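Kutesine Cotton Wash Liquid, Unscented, 500 ml
Sold by Flodden Household Supply

Item status: in stock
Ships from: our own warehouse
Returns: unopened bottles only

We held off stocking this one for a long while. The maker's leaflet promises "renewed fibers" and "brightness that lasts," and we have read enough leaflets to know that cotton does not renew itself. A worn collar stays worn. What a wash liquid can do is lift sweat, skin oil and everyday dirt without leaving much behind, and on that narrower job Kutesine does well enough for us to carry it.

What it is

A thin, clear liquid for cotton and cotton blends. No perfume, no dye, no optical brightener. That last part matters if you buy it expecting the blue-white look you get from supermarket detergents. You won't get it. Whites come out looking like clean cotton, and some customers find that dull. Please decide which camp you're in before ordering.

Where we think it earns its price

Two-color shirts are the best case. Plenty of detergents are fine on an all-white load or an all-dark load and then go to pieces on a shirt that is both. We washed raglans, ringer tees and striped jerseys in cool water and the colored parts kept to themselves. We would not stretch that to a brand new red garment, whatever the leaflet says. Wash new reds alone.
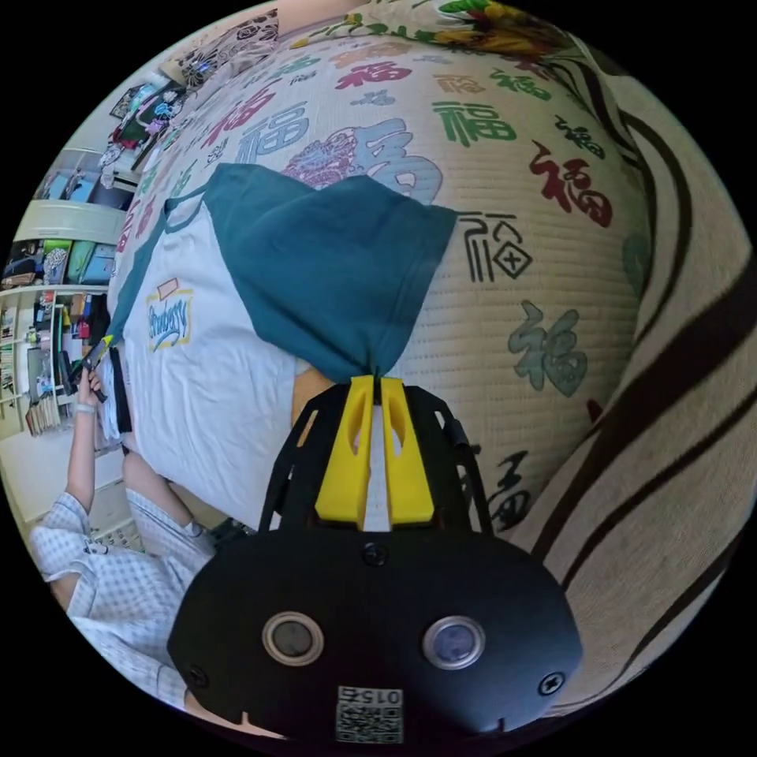 White raglan tee with teal sleeves and collar, on a woven straw mat.

Where we don't

Old yellow underarm stains. The label shows a small drawing of a stain vanishing, and we asked the maker what kind of stain it was meant to be. We got a polite answer that did not name one. In our own wash tests the fresh marks came out and the old ones got lighter, then stopped getting lighter. If you have a drawer of yellowed undershirts, buy an oxygen bleach powder and follow the directions on the tub.

Cooking grease is a mixed story. Light splatter came out. A chain oil smear did not, even after a second wash and a night of soaking.

How much to use

The cap has 2 lines. The lower line is for a normal load and the upper line is for a heavy one. The leaflet suggests the upper line for "best results," which is also the best result for anyone selling wash liquid. We use the lower line for nearly everything and see no difference.

For hand washing, use a small splash in a basin of cool water, swish, leave it a few minutes and rinse until the water runs clear. Don't wring knits. Squeeze them and lay them flat.
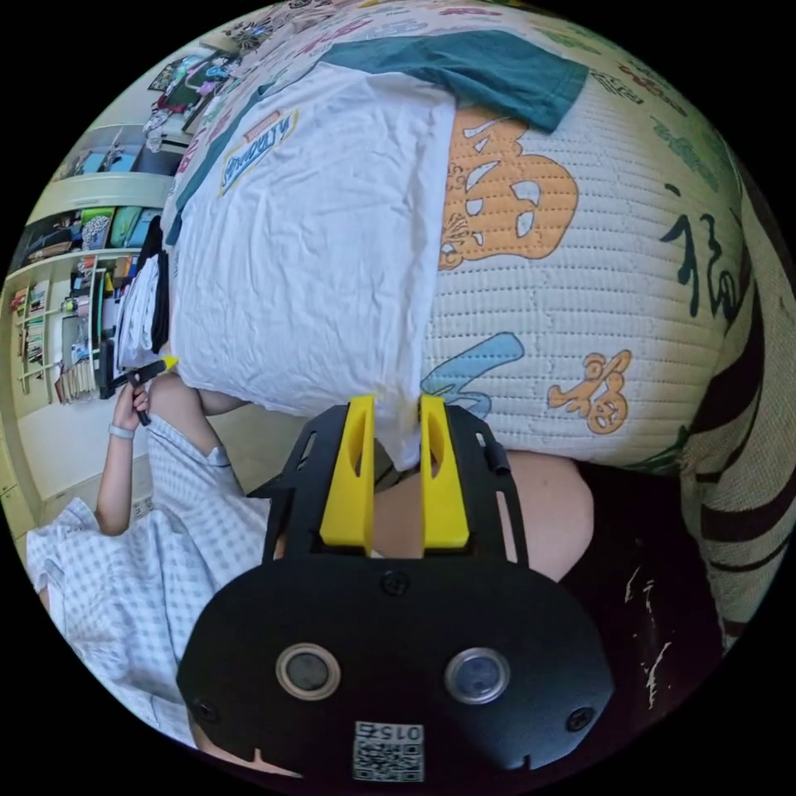 About the "fewer rinses" claim. With the lower line and soft water, one rinse was enough. With hard water it wasn't, and the towels dried stiff. Customers on well water have told us the same. If that's you, use less liquid before you try more rinsing, and don't expect the stiffness to go away entirely.

Compared with the others we sell

Wultoteo Laundry Concentrate costs less per load and handles grease better. It has a strong lemon smell that hangs on through drying, and we get returns over it every month.

Nông Soap Flakes are the cheapest of the lot and very good for basin washing. They need warm water to dissolve, so forget them for cold cycles.

Kutesine sits between those two. If scent doesn't bother you, Wultoteo is probably the better buy, and we would sooner tell you so here than process the return.

Bedding
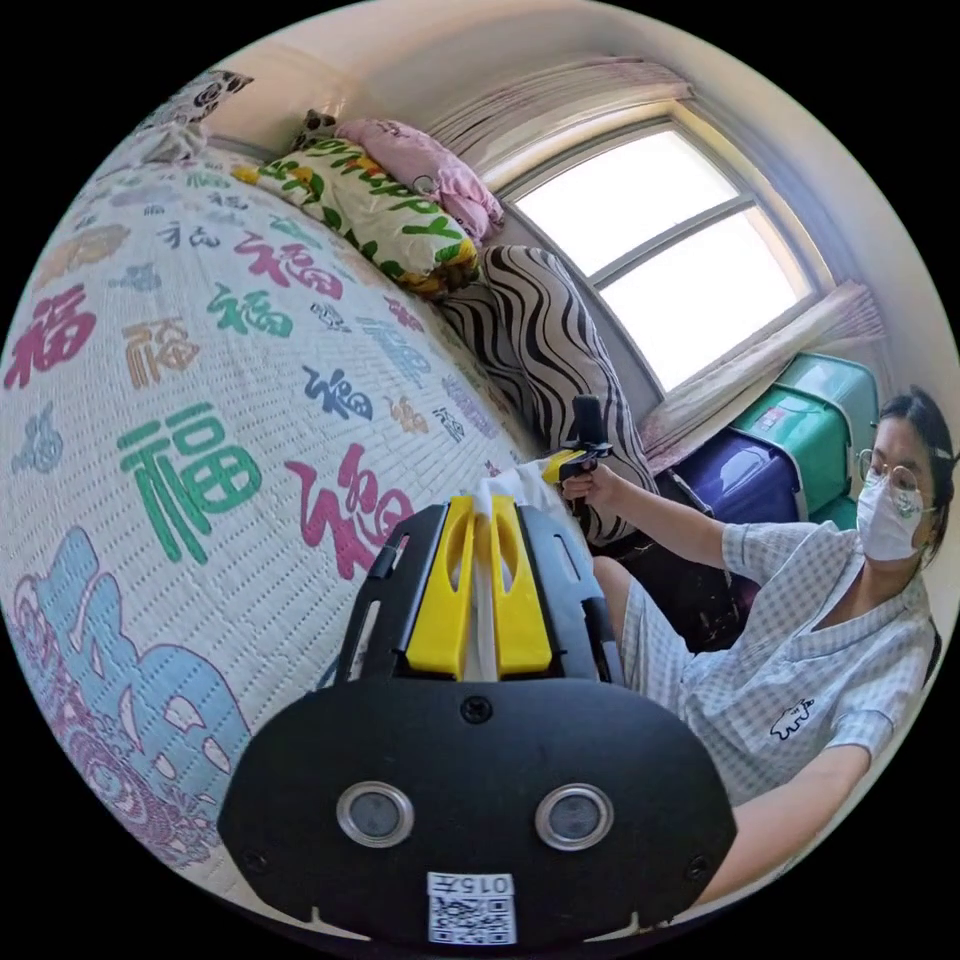 Quilted covers hold more water than you'd think, and more detergent with it. Run them by themselves, lower line on the cap, extra rinse on. The maker says a full-size quilt can share a drum with sheets. We tried it and found a sheet balled up inside the quilt with a dry patch in the middle.

Details

Volume: 500 ml
Loads per bottle: 14 at the lower line by the maker's figures
Water temperature: cold to warm
Suitable for: cotton, cotton blends, linen
Not suitable for: wool, silk, down
Case quantity: 4 bottles
Cap: screw type, measuring lines inside

The cap lines are molded in clear plastic and hard to read in a dim laundry room. We have complained. The maker told us in November that a new cap was coming, and we'll change this page when we have one in our hands.

Buyer comment

"I don't believe anything printed on a detergent bottle, so I bought one and washed half my T-shirts in it and the other half in my usual. Couldn't tell them apart by looking. The Kutesine half didn't smell of anything, and that's why I bought another." Paraskevi Andreadis

Page last checked 15/02/2020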